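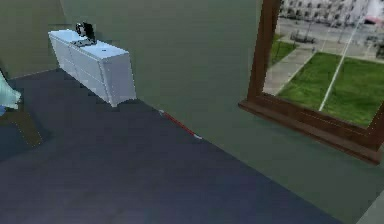

Will a robot ever tidy my bedroom?

I have been asking some version of this since I was small enough to be told off for the state of my carpet, and I'm still waiting (rather patiently, I think, considering). So when January turned up grey and miserable I made a big pot of tea and spent far too many evenings reading about household robots and the pretend rooms they practise in.

I do love the pretend rooms. A white dresser, a big window with a lawn outside, a wide bare floor, and a thin red rod lying down by the wall waiting for somebody to pick it up. My own floor has not been that clear since we moved to Cornbridge! But if you think about that red rod for a minute you start to see why the whole business is so slow. You and I would bend down, get a fingernail under it and be thinking about lunch before we'd stood up again. A machine has to notice the thing, decide that it's a thing at all and not a line where the floor stops, work out how to come at it with a wall in the way, and then close on something very slim without shoving it along the skirting.

And then where does it go? I keep coming back to this one. There's something small and black on top of the dresser, and I've looked at it several times and couldn't tell you if it's a bag or a camera or a pair of headphones. If I can't say, I don't know how I'd expect a robot to put it away in the right drawer. Half of tidying is knowing what belongs where, and the other half is knowing what your other half will be cross about if you move it.

I had a go at this in my own small way. Last winter I bought a secondhand Favlow, a little wheeled thing with one arm, for £339, and I kept a notebook (of course I did). Over 200 tries at picking a pencil up off the kitchen lino, it did very nicely in the middle of the room and very badly near the cupboards, where it mostly pushed the pencil underneath and then sat there looking pleased. Socks it adored. Anything flat, forget it.

The practice rooms are meant to help with exactly that, as you can run the same fiddly job 1000 times overnight and nobody's pencil gets lost. I'm all for it. My worry is that real floors have crumbs and cables and a cat on them, and I'd like to see how a machine gets on once it has all three.

So my answer for now is that vacuuming is done, mopping is nearly done, and picking up is still my job. I'm going to try the Favlow again with a strip of bright tape along the cupboards, and I'll write up how it gets on once I've fished the last pencil out.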